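Looking after a workbench top

Household Tips — Saltdale
By Kekeli Eshun

A bench top gets more abuse than any other surface in the house and usually less care. Most of the damage comes from glue, water, oil and hot drinks, and all four can be dealt with in a few minutes if you have the right things to hand.

Scrape before you wipe. A plastic scraper held nearly flat will lift dried PVA and most filler. Do this dry. If you wet PVA first it turns to a white paste and you push it into the grain. Superglue needs acetone on a cotton bud, but test it somewhere out of sight, as it will take the finish off many varnishes.
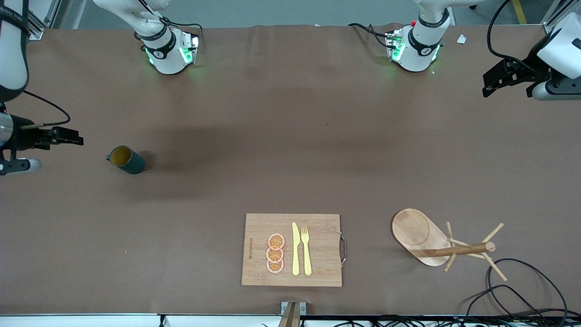 Covering the bench saves most of this work. Lining paper is cheap and fine for painting, though it tears if you drag anything heavy over it. Hardboard lasts longer and can be turned over when one side is spoiled. For a long table, do as has been done with the brown covering here and run it the length of the top, so that there is no bare end where things get put down. Fix it underneath with drawing pins or low-tack tape. Tape left on the upper face collects sawdust and is a nuisance to remove after a few months.

Leads are best kept to the back edge. A screw-in cable clip every foot or so is enough. Leave some slack at the plug end, and don't run a lead where you use a knife.

Oil on bare wood should be covered with cornflour or cat litter straight away and left overnight. Brush it off in the morning and do it again if the mark is still dark. Old oil won't come out fully. Sanding helps a bit — start at 120 grit and don't go deeper than you have to.

Rings from cups are usually in the wax or varnish and not in the wood. A white ring is trapped moisture. Lay a clean tea towel over it and go over it with a warm iron, no steam, for a few seconds at a time.
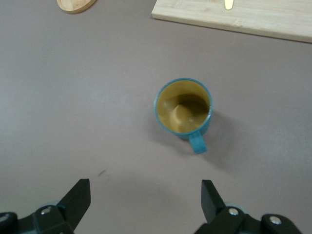

A dark ring has gone through to the timber and will need sanding and refinishing. Tannin stains on oak can be treated with oxalic acid, sold as wood bleach. Wear gloves, open a window and follow the packet.

Re-wax in November, before the heating has been on for long. Two thin coats, buffed between, will do better than one thick one.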